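Progress report to the Plerkik Fund, second period
27th April
Prepared by Naveen Kaushik
0 Comments | 4 Shares

Hello all. You asked last time for fewer charts and more plain talk about where we've got to, so I've taken you at your word. The short version is that serving a slice of cake is still hard, we are better at it than we were in August, and I'd like to spend a bit of the remaining money differently from how we said we would.

As you'll remember, the question you're paying us to answer is whether a pair of off-the-shelf arms can do the small fetching and serving jobs in a home kitchen or behind a café counter. We picked 11 chores at the start. We've now put in proper time on four of them: serving cake or bread with tongs, stacking bowls, wiping a worktop and putting lids on tubs. Wiping is the furthest along and I'm happy to call it done (it's a forgiving job, a cloth doesn't mind being a bit off). Lids are a misery. I'll come back to lids.

Most of this period went on the tongs. We had thought of them as a stepping stone, something to tick off before the interesting chores, and they ate nearly the whole budget for staff hours. I do think it was worth it. Tongs are what people serving food really use, and if a machine needs its own special tool for every cake then no café owner is going to bother with it. 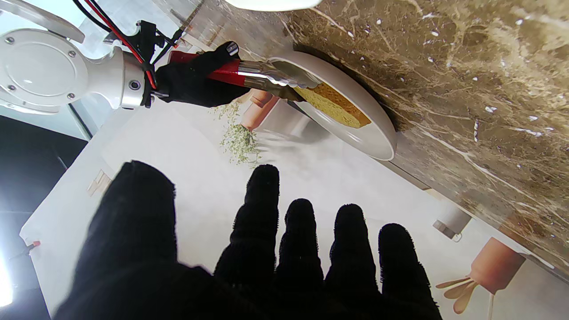
Tongs on the sponge, over the round plate.

The trouble with sponge is that it gives. Squeeze as hard as you would for a bread roll and you get crumbs; squeeze less and the slice slides out on the way over. A person sorts this out without thinking and couldn't tell you how. Our arms only know what they've been shown, so we show them, over and over, with one of us driving. We have 3633 usable runs recorded across the four chores and the target in the proposal was 4000, so we're a little short. I'm not losing sleep over it. Sólveig Lykkegaard went through the early runs and threw out a big pile where the driver had been dithering, and the results improved straight away with less data, which annoyed me for a day and then cheered me up.

Sólveig also rewrote the part of the software that decides when to close the grip. We call it Cuker, for reasons lost to time, and it now waits for the hand to stop moving before it squeezes. It's slower. It's so much slower that a visitor asked me if it had crashed! But far more slices arrive in one piece, and I'd take that trade every time at this stage.

We've gone on with the knitted gloves over both hands as well. They wear through at the fingertips and they shed, so we'd never put them near food anyone was going to eat, and a washable version is on the list for next period. I've had one quote and it made my eyes water.
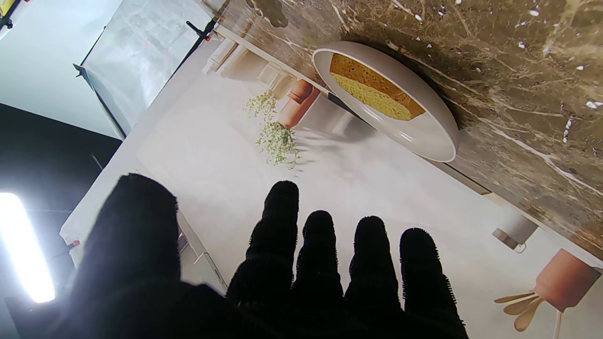 One gloved hand, open, with a printed picture of what looks like cake in a bowl further back.

Now, lids. The arms can find a tub and they can find a lid, and they can put one on top of the other most of the time. Pressing down all the way round until it clicks is where it goes wrong, as the tub scoots off across the worktop. Two hands should fix this – one to hold, one to press – and getting two hands to work together is the thing I'd most like to spend the next few months on.
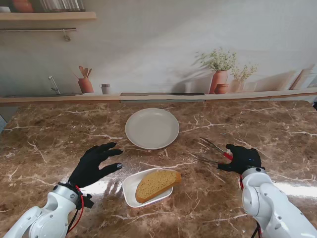

Two-handed work is behind on our plan and I'd rather say so here than have you find it in the spreadsheet. We budgeted for the second arm as a helper that would steady things, and in practice it does very little of that. With the bread set-up, for instance, the right hand has the tongs and the left is simply held open beside the little dish, while the slice sits crooked with one end over the rim. Any of us would put a finger on that dish before going in. Teaching the left hand to do so on its own, at the right moment, without knocking the other arm, is a separate job from anything we've done so far, and we didn't cost it.

So my request is this. I'd like to drop two of the chores we haven't started (folding tea towels and loading cutlery) and move those hours to two-handed work. The Vishwakarma workshop has offered us bench time at the old rate, and the Tello room is ours until the end of the project, so there's no extra rent. The total stays the same.

Could a café use any of this today? No. I'd let it wipe down after closing with somebody in the building, and that's as far as I'd go.

Spending sheet to follow separately, once I've found the receipt for the tubs.

Naveen

4 Shares | Leave a comment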